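Sunday, late

Back hurts. I was on my feet in the kitchen from eight until a little after two and then went back for more after lunch, so this will be long and then I'm going to bed.

The plan for today was the tableware. All of it, out of the cupboards, decide, put back. I have been saying I would do it since the shelf over the stove came down in the winter and everything got moved in a hurry to wherever there was space. For months the plates have been in with the baking pans and the cups have been in two different cupboards on opposite sides of the room. Every morning I open the wrong one first.

Started with coffee and the radio. Then the lower cupboards, which I had forgotten were so deep. Found the lid to the Hviid pot at the very back behind the colander. I replaced that lid in March with one that doesn't quite fit. Now I have the right lid and the wrong lid and I kept both for the moment, which is exactly the kind of thing I was supposed to be stopping today.

Also found: a box of birthday candles, the long spoon for the iced tea pitcher (the pitcher broke two summers ago), a rubber ring that must belong to something, and the warranty for the Prumis toaster. The warranty ran out in May. The toaster works fine.

Wiped the shelves with vinegar and water and left the doors open to dry out. The bottom shelf on the left has swollen at the front edge where the old pipe dripped. I pushed on it and it's solid enough but it will need replacing sometime. Umetti quoted me $458 for a new base cabinet when I asked last year, and that was without anyone coming to put it in. It can stay swollen.

Shuzhen came by at ten with dumplings in a covered dish and stayed longer than she meant to. She has opinions about kitchens. Her first one was that I should stop stacking things straight from the cupboard into other cupboards and set out a few at a time, on a tray, the way you would if someone were about to eat. She said you can tell in a minute what you would put in front of a person and what you wouldn't. I thought this was a slow way to do it. We did it her way and it was slow, but it did help with the bowls.

The bowls were the hard part. I had too many and they don't nest, so each stack leaned. On the tray I could see that the big blue one and the small green one make sense together, one for rice or noodles and one for whatever goes with it. The others I compared to those two. If a bowl did the same job and I liked it less, it went in the box for Rania. That got rid of the brown ones and the ones with the ridges that never rinse properly.

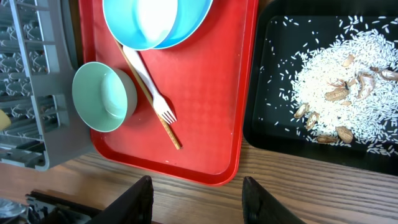

*Blue bowl and green bowl on the red tray, with the fork and a chopstick. Both bowls are staying.*

Shuzhen asked where the other chopstick was. I said in the drawer. It was not in the drawer. We emptied the drawer onto a towel and matched up everything that could be matched, and there were pairs that had been apart so long that I'd been using them with the wrong partners, one a bit longer than the other. After that the leftovers went in a jar. I will stir paint with them, or stake seedlings. I did not find the match for the one on the tray, and I looked in the dish rack, under the stove and in the pocket of my apron.

The plastic forks are another argument. Shuzhen thinks plastic forks are for picnics and should live with the picnic things. I use one most days for lunch and wash it with everything else, and I like that it doesn't scrape. I left the fork where it was on the tray and she let it go.

We had the dumplings at noon, pork and chive, still warm enough. I ate 6 and she ate fewer and then wrapped the rest for my supper. She told me about the new bus schedule. Her line doesn't stop at the clinic anymore and she has to get off at the Skelleo garden center and walk back along the road with no sidewalk. She has written a letter. I said I would sign it if she brought it over. She left at one, or a little before.

After she'd gone I washed the dumpling dish and did the cups.

I expected to be stricter with cups. There is really only one of me most days. But they break more than anything else in this house, so a few extra is sensible. I kept the yellow one first, before looking at the others. The rest I sorted by whether I could get my hand inside to wash them. Tall narrow ones went in the box. The one from the Hviid outlet with the tiny handle went in the box too, and then I took it out, and then I put it back in. It's in the box.

Saucers I mostly let go. I almost never use one under a cup, but they're handy for a tea bag or half a lemon, and small enough for toast if the toast is cut. The green one stays. I like it under the yellow cup, although they were never bought as a pair and the two colors have nothing to do with each other.

Then plates. The white with the pale blue rim was my favorite already. I put it on the tray with the cup and saucer to see if the whole thing would do as an ordinary breakfast setting for one, and I think it does. Plate at the top, cup below on the left, fork and chopstick down the right. It leaves some room on the tray for a napkin or the newspaper folded small.

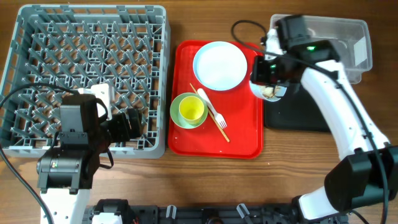
*Breakfast setting, more or less: plate with the blue rim, yellow cup on the green saucer. Gray rack to the left.*

About the rack. I have complained to everybody about how much table it takes up. It does take up a lot. But I tried the day without it last week, drying things on a towel, and the towel was soaked by the second load and the plates had to lie flat and kept a ring of water underneath. So the rack stays on the table, on the left, lengthwise. The one thing I still want is something to stand under it so that I can wipe there without lifting it. Rania says she has a piece of oilcloth.

The floor of the rack gets a film on it down between the ribs. I used the old toothbrush on it with baking soda and it took longer than I would like to write down. Next time I'll do it in the bathtub with the sprayer.

Trays: red and black both stay. I went back and forth on that. The red one has the texture, so things slide less, and it's the one I reach for. The black one is shiny and shows every fingerprint, but I need something to carry the second load, and if two people are eating it's silly to have one tray. The round tin one I had been keeping for no reason went in the box.

Rania came at four for the box. It was two boxes by then. She's furnishing the upstairs kitchen at the community house and needs enough for a table of people who don't mind if nothing matches. I told her about the brown bowls and that they chip if you look at them wrong. She said that was fine. She looked through the cups and held up the Hviid one and asked if I was sure. I said yes, take it.

She counted the pieces on her list when she was loading the car, since the house has to write down donations, and it came to 64 with the spoons. I wouldn't have guessed that many. The cupboards don't look empty either. They look like cupboards.

She had tea, standing up, and told me her sister is going to rent the place on the corner after all. The landlord wanted the deposit in cash and there was some back and forth over it. Moving day isn't set. I offered the hand truck. It needs air in one tire.

Put everything back between five and six:

- plates and saucers: middle cupboard, bottom shelf
- bowls: same cupboard, one shelf up, blue on the outside
- cups: all in the one by the window now
- trays: standing on edge beside the fridge, black at the back
- picnic things: hall closet

I taped a note with this on it to the inside of the middle door. I will go to the wrong one anyway for a week.

Did not get to the spice shelf, or the bag of bags. The pot lid question is also open. The wrong lid might fit the small saucepan and I'll try it tomorrow when I make the lentils.

Supper was the rest of the dumplings with vinegar, and the end of the cucumber. Radio said rain overnight and again in the morning, so I brought the dish towels in off the line. They were still damp along the hems. They're over the chairs.

To do: return Shuzhen's dish. Air for the hand truck tire. Ask Rania how wide the oilcloth is. Dish soap, sponges, lemons.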